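Mimoretti Opens Coffee Counter at Goodwin Hall

May 24, 2025 – Mimoretti, the coffee service company owned by Dresuvico, announced today the opening of a self-service coffee counter on the ground floor of Goodwin Hall. The counter will serve the building's 340 tenants and their visitors during regular business hours.

Every drink is served in a black paper cup, with a white tabletop and light wood-grain paneling chosen to match the rest of the lobby.

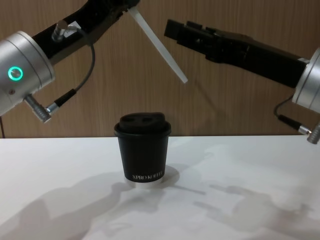 A black paper cup on the white tabletop at Goodwin Hall.

"People asked us for a decent cup of coffee and a clean place to fix it the way they like," said Gemma Pellegrini, general manager of Mimoretti. "We kept the counter simple, and we kept the prices simple too."

The menu offers 3 sizes of house coffee, along with tea and hot chocolate. Beans are supplied by Zurkik under an agreement signed in December. Mimoretti served 1,758 cups during the trial period at its first location, and expects to serve almost 1,800 in the opening month at Goodwin Hall.
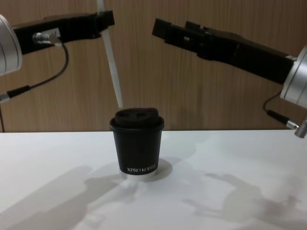

Tenants may pay by card or through their building account. Cups, lids and stirrers are restocked each morning, and used cups may be left in the bins beside the elevators.

"The lobby needed a reason for people to stop and talk," said Guido Ferraro, property director for Goodwin Hall. "We are pleased to have Mimoretti in the building."

Tenants with questions about accounts or group orders – including meetings held before opening hours – should contact the Goodwin Hall front desk.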